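Zultinby's repair café is getting a bigger room

I stopped by the library on Sun 26 January expecting to drop off a lamp and leave. I stayed the whole afternoon! The monthly repair café is moving upstairs, into the old map room, and everybody wanted to talk about it.

Menaka Liyanage started the thing in July with two tables and a borrowed soldering iron (hers now, I gather). She told me people have brought in roughly 770 items so far, mostly toasters, zippers and wobbly chairs. "We fix what we can and we make a lot of tea," she said.
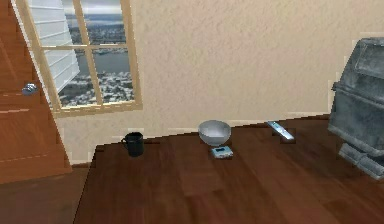
A black mug on a dark wood tabletop.

The new room gives them space for seven work stations, plus a proper spot for sewing machines, which I'm very happy about. Herath Hardware on Mill Street is chipping in glue, sandpaper and screws for the first year. There's also going to be a furniture corner, so if you've got a scratched dresser or a drawer that sticks, bring it along and somebody will show you how to sort it out.

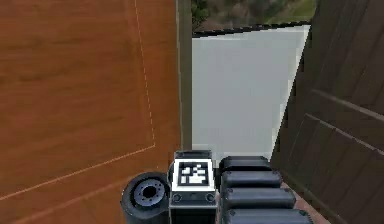 Wood grain in orange-brown tones.

Sessions will run three hours instead of two, and they're still free, though the donation jar will be by the door. Sign up at the front desk if you're bringing anything bigger than a microwave. My lamp works again, by the way. It needed a new switch.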